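Product news: Fetach gripper kit now available for the Jalali arm
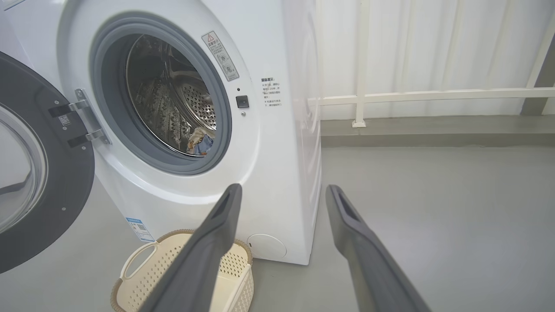 The Fetach gripper at a front-loading washer, with one garment near the front of the drum and the basket set in front of the machine.

Clalanley has started taking orders for Fetach, a two-finger gripper kit with a wrist camera, sold as an add-on for the Jalali mobile arm. The kit is aimed at laundry rooms in small hotels, care homes and shared housing, where the machines are ordinary front loaders and there is no budget to replace them. Readers who have been waiting for it since the spring preview can order through the usual sales desk.

The kit includes the gripper, the camera, a mounting plate, one cable and a license for Tundus, the task software. Tundus comes with a set of laundry routines: open the door, unload to a basket, load from a basket, and check the drum and door seal for anything left behind. Starting a wash cycle is still a job for staff. Clalanley says button pressing is planned but has not given a month for it.

We had a kit on loan for 10 days and used it mostly for unloading. Fitting took less than an hour, and most of that went to routing the cable so it would not snag when the wrist turned. The fingers are long and flat, which suits reaching low into a drum. They handled shirts, towels and pillowcases without trouble. Socks were slower. A single sock lying flat against the back of the drum often took two or three tries, and once we stopped the run and took it out by hand.

The seal check is the part we would pay for. Small items that end up in the fold of the rubber seal are easy to miss when a person is in a hurry, and they tend to turn up in someone else's load. In our trial the check was run 27 times and missed 2 items, both of them dark socks. Light-colored clothing was found every time. Room lighting made a difference, and we got better results with the curtains open than with a ceiling lamp alone.

Basket position matters more than the manual suggests. Tundus expects the basket in front of the machine and will look for it there before each unload. If it has been pushed well off to one side, the routine pauses and waits for someone to move it back. Baskets with a rigid rim worked best for us. A soft fabric bag folded over when the fingers touched it.

The fingers are rated for 300 open and close cycles between checks, and the software keeps the count. The check itself is short: wipe the fingers, look for wear at the tips, tighten the two screws at the base.

Fetach fits current Jalali arms only. Owners of the older wrist will need an adapter, expected in October. Loan kits are available to existing customers, and the waiting list is open now.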